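小说 > 短篇 > 旧衣服

二十三号门的沙发

母亲搬去和姐姐同住以后，老房子里剩下的东西就都归我收拾了。我这个人做事慢，叠一件衣服要想半天它的来历，所以头一个下午过去，也只清出了半个衣柜。邻居拉基娅（Rakiya Amadi）上来借梯子，看见我坐在地上对着一只旧袜子发呆，叹了口气，把梯子又放回门后，说她晚上再来，顺便带点汤。

汤是花生汤，很浓，辣得我鼻尖冒汗。她一边看我喝，一边替我把围巾按长短排在椅背上，嘴里念叨着朱迈（Jummai Onuoha）家的女儿要结婚了，又念叨楼下的水管。我喜欢听她说这些。房子空下来以后，声音显得特别金贵，连勺子碰碗也舍不得让它太快停下。

哥哥的球衣是在衣柜最底下翻到的，压在两床毛毯中间。我起先以为是块桌布，红得那么理直气壮，拎起来才看见白色的镶边和胸前那一排描了黑边的白字。我把它往灰沙发上一丢，打算等会儿再叠，然后就忘了，跑去跟纸箱较劲。那些纸箱是从奥杜科亚（Odukoya）杂货铺要来的，底都软了，我用胶带缠了一圈又一圈，缠得像给病人裹伤。
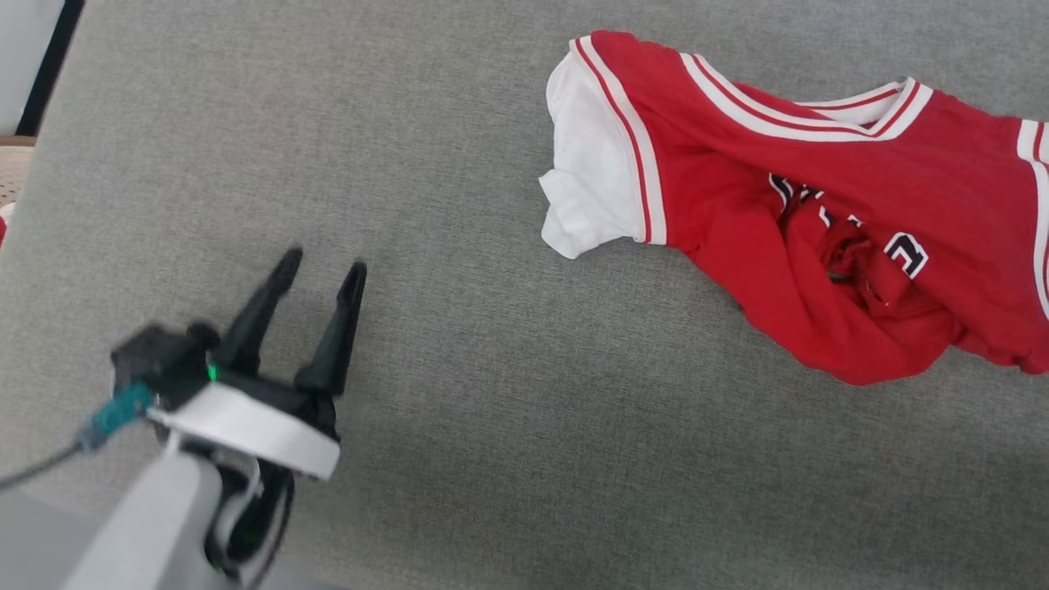

哥哥打球的那几年，我们家的日子是按他的比赛来过的。星星点点的小事我都记得：母亲把饭提前煮好，用毛巾包着锅；父亲站在门口，手里攥着钥匙，催了一遍又一遍；我抱着水壶坐在看台上，脚够不着地。球场的灯有一半是坏的，可是他一跑起来，那一抹红色从暗处到亮处，我总能一眼找到。他们队叫维特顿（Viteton），输得多，赢得少，有一年六月居然赢了区里的奖杯，奖金是800块，全队分了，哥哥拿他那一份给母亲买了一只蒸锅。那只锅现在还在厨房里，盖子换过，锅身没有换。

后来他去了外地，信写得勤，电话打得少，再后来反过来，信没有了，电话倒是常常打。他从来没问过那件球衣。我猜他以为早就送人了，母亲也从来没提过。她就是这样的人，东西收起来就收起来了，问她，她会说，哦，在呢，然后继续择她的菜。

我缠完最后一只箱子，腰酸得直不起来，便在沙发边上坐下，伸手去理那团衣服。领口一层白一层红，我小时候总爱用手指顺着它摸，摸到尖尖的底下再摸回去，哥哥嫌痒，会把我的手拍开。我把褶子一条一条抹平，抹了又皱，皱了又抹，不知不觉窗外就暗了。

“这件放哪一箱？”拉基娅问。她手里拿着记号笔，已经在别的箱子上写好了“厨房”“冬天”“不知道”。

我说，先别装。

她看看我，又看看沙发，把笔帽扣上了，到厨房去洗碗。水声哗哗的，她在里头提高了嗓门，说阿宾博拉（Abimbola Ogundipe）有辆小货车，明天可以借，只是刹车有点怪，得慢慢开。我应了一声，说慢慢开好，我反正不着急。

电话就在手边。我拨了哥哥的号码，响了很久，他接起来，背景里有孩子在吵。

“你猜我找着什么了。”我说。

他猜蒸锅，猜父亲的那把钥匙，猜我小时候丢的牙。我笑得把衣服又弄皱了，一只手压着，一只手举着听筒，让他接着猜。

最近的短篇
· 奥拉泰的雨伞
· 往普罗马去的末班船
· 第394号信箱
· 罗娜姨妈不喝茶
· 两个人的餐桌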